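Progress report: carton and sleeve trial, Holmgren range
November
From the packaging buyer, Tastar

You asked for a plain account of where the money has gone and whether the move to printed sleeves is doing what Manard said it would. My answer to the second part is that I don't know yet, and I would be wary of anyone who says they do.

The claim was that swapping the glued carton for a board sleeve would cut our packing cost and stop the scuffing that shops keep sending back. We have now run 19 pallets of the Holmgren jars in the new sleeve. The first five were packed by Manard's own fitters, who know the machine far better than our people do, and I have left those out of everything below. Manard included them in their summary. I'd ask you to read that summary with this in mind.

On the rest, we counted 1754 sleeves spoiled at the folding stage. Manard put this down to the board having been stored too dry. Uneo, who supply the board, put it down to the crease being cut too deep. Each has sent a long letter and neither has sent any measurements. I have asked both for test sheets from the same batch and have had one set, from Uneo, with no batch number on it.

Scuffing does look lower on the jars that have come back. But returns are slow to arrive and the shops don't all report in the same way, so I would not build a budget on it. The varnish was also changed halfway through at Manard's suggestion, which means we are really looking at two trials, both of them short. I agreed to that change and with hindsight should have held out until the first lot was finished.

The colour is a separate matter. The dark green on the proof was fine. The dark green on the run was nearer to brown, and under shop lighting it looks like last year's stock. Manard's view is that it falls within tolerance. It may well do, but the tolerance was written by Manard. We are having our own swatch agreed and signed before any more is printed.

Spending is inside the sum granted for this stage, mostly on account of the second tool not having been ordered. I would leave it that way. The quote for it assumes a full year's volume and we have nothing to support that figure. 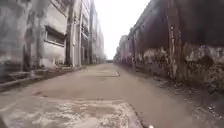

The alley between the buildings.

For the next stage I propose one more run, on one batch of board and one varnish, packed by our own staff from start to finish. Uneo have agreed to hold the board for us. Manard would like to begin straight away with the wider jar as well, and I have said no to that for now.

Still outstanding: a batch number for the Uneo test sheets, a credit for the spoiled sleeves (Manard have offered half, not accepted), and the signed swatch. The next report will follow when the run has been packed and the first returns are in.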